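Can paper cups go in the compost bin?

Asked by Manon Sawatzky in Garden and Outdoors
2 answers

We get through a lot of paper cups at our allotment open mornings and I hate putting them in the rubbish. I have two plastic compost bins, mostly grass cuttings and veg peelings. Can I tear the cups up and add them, or will they just sit there? The packet only says "paper cups", no symbols on it that I can find.

Answer from Tadeusz Wróbel
Accepted

Most paper cups have a thin plastic lining to stop them leaking. The paper rots and the lining doesn't, so you end up picking bits of film out of your compost the next spring. I did this with a sack of them and was still finding scraps when I planted the beans.

Some are sold as compostable, but read the small print – a lot of those need an industrial heap, which gets much hotter than a garden bin.

To test one, tear it and soak the pieces in warm water for 15 minutes, then rub the inside with your thumb. If a clear skin peels away, keep it out of the bin. You can't go by looks, as a lined cup can be plain white outside and in.
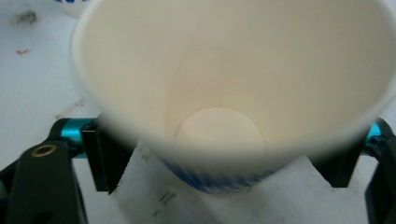
Inside of a white paper cup, with the base at the bottom.

They do make decent seedling pots. Poke a hole in the base and take the cup off before planting out.

Answer from Yvette Hiebert

I put egg boxes in mine and they go fine. Not sure about cups. Could you ask people to bring a mug?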